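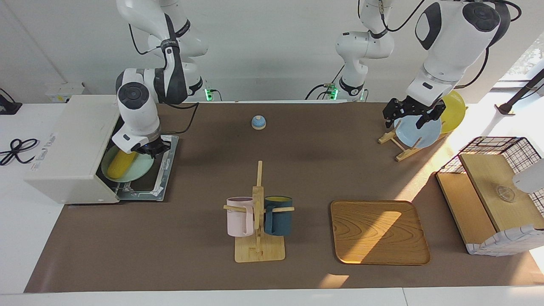 Two-Arm Work Cells: Purchasing and Budget FAQ

These answers apply to the tabletop two-arm cells supplied through Grernoncombe for kitchen and dish-handling work. They are written for the person who has to fill in the purchase request. Integration questions are covered in the Eritis setup guide.

What is included in the base price?

Two arms, two grippers, two controllers, the cabling between them, and the table. The computer is a separate line. So are the cameras, the emergency stop and the spare finger sets. If your request form has only one line for equipment, attach the itemized quote.

Do I need two arms?

It depends on the task list. Moving plates in and out of a rack can be done with one. Holding a container steady while something is taken out of it usually needs the second. A single-arm cell can be upgraded later, but the table has to be ordered with the second mounting position already drilled. Ask for the drilled table on the first order. The charge for drilling on site is higher, and the cell is out of service while it is done.

How much space should I plan for?

Plan for the table plus clear floor on the three open sides. The back edge can go against a wall if the arm bases are mounted there. Check the height as well: the elbow joints rise well above the work surface in normal use, and low shelving or hanging lights will have to be moved.

Does the room need special power?

No. Standard wall outlets are enough for the arms and controllers. Put the computer on its own circuit where you can. Any heating appliance that will be switched on during tests also needs its own circuit, and this should go to your facilities group before the order is placed.

What about windows?

Direct sun on the work surface changes through the day and affects the cameras. Light-colored plates and pale wood are the worst cases, as they can wash out completely on the sunny side. Budget for blinds or a blackout shade. Some groups leave the windows uncovered on purpose so that their recordings include changing light. In that case, buy cameras with adjustable exposure and skip the shade.

Which gripper should I order?

The standard two-finger gripper handles plate rims, mug handles and most small kitchen items. Order the soft finger pads if you will be handling ceramic or glass. The Weerakoon wide-opening gripper is for bowls and boxes held from the outside. It weighs more, and the added weight comes off the payload.

How many spare parts should be in the first order?

Two full sets of fingers and 40 finger pads for a year of daily use. Pads wear out faster than anything else on the cell. Cables come next, mainly at the wrist. One spare wrist cable per arm is enough.

Are props and fixtures a capital expense?

Normally no. Plates, mugs, racks, trays, shelf units and play food are supplies and should be charged to the consumables line. Our starter prop kit is $244. You can also buy the same kinds of items at any housewares store, and many customers do. Buy duplicates of anything breakable at the same time, as colors and shapes get discontinued and a replacement that does not match can spoil a comparison between runs.

Can I use a real appliance?

Yes. Small countertop units are fine. Check the door first: some need more pull than the gripper can apply at full reach. Fix the appliance to the table so it does not slide when the gripper goes in, and label it with the name used in your task list.

What does the service plan cost?

$3,972 per cell per year. It covers parts other than fingers and pads, remote support, and one calibration visit. It does not cover damage from liquids.

Is Zerlow software required?

No. The arms ship with a basic control package. The Zerlow license adds recording and playback for both arms together and is billed per computer. If two cells share one computer, one license is enough.

When should I order?

Orders received by the end of January are normally installed before summer. Quotes are held until the end of the quarter in which they were issued. Send requests for a revised quote to the sales desk with the original quote number in the subject line.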